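## Notes from the suture corner

I promised in the March issue that I'd report back on practice night, so let me get to it. We've been using the Skinum pads since the fall and I'm still fond of them! They're soft enough that you feel it when you pull too hard (I always pull too hard), and you can get a lot of closures out of one before it goes in the trash.

My big project lately has been plain interrupted stitches. One bite, one knot, snip, move on. I used to rush to running stitches because they look fancy, but 10 minutes of simple ones at the start of the evening has done more for my hands than anything else I've tried. Spacing is where I still get in trouble. I start out careful and then by the far end of the line I'm just guessing.

The other thing is tails. I leave mine all different lengths, some stubby and some long enough to tie a shoe with, and the snipped ends go everywhere. I found one stuck to my sleeve at the grocery store. If you use the room at Norkden, please wipe the pads down before you put them back in the drawer, okay? Black thread hides in there forever. 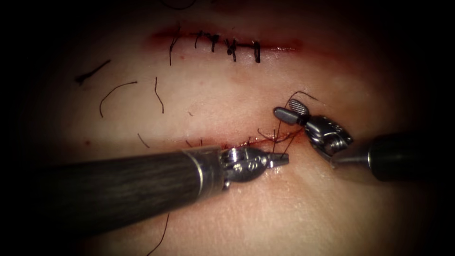
Oh, and we're down to 30 packs of the black thread, so I'm putting in a Lolleck order soon. Drop a note in the box outside room 307 if you want a pad of your own added to it.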